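Open days should show the dull part

By Octavio Pereyra
January 2, 2021

I have been to a fair number of robotics open days, and most follow the same plan. There is a talk and a polished video, then a short run that has been rehearsed until it can't go wrong. Visitors clap and go home knowing little more than when they came.

The one at Brandwood was different, and I think other labs should copy it. Hicham Bensaid, who runs the floor there, skipped the video. He put 20 of us behind a rope and let us watch an arm deal with a plastic basket for most of the afternoon. A screen beside us carried the view from the small camera at the wrist.
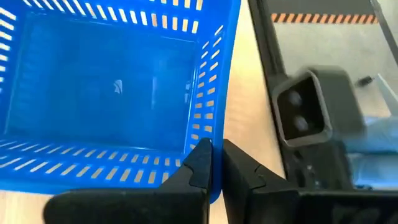

Photo: Brandwood / wrist camera

From the wrist, a basket is a harder object than it looks from a chair. The two fingers have to go either side of the rim, one inside the wall and one outside. The walls are full of slots, with the table showing through some of them, and the floor of the basket throws back a streak of light. A person ignores all that. Software has to be taught to.

Bensaid told us the team had logged 1,760 tries at jobs like this one. He also told us which ones they still get wrong. A man near me complained that he had driven 50 miles to see a basket. I understand him, but I don't agree. People are being asked to accept these machines in warehouses and care homes, and they should know what an ordinary hour of the work is like.

Uriel Cisternas, who plans the visits, says the next one is in March and will run 3 hours. I would make it longer – and I would leave the basket in.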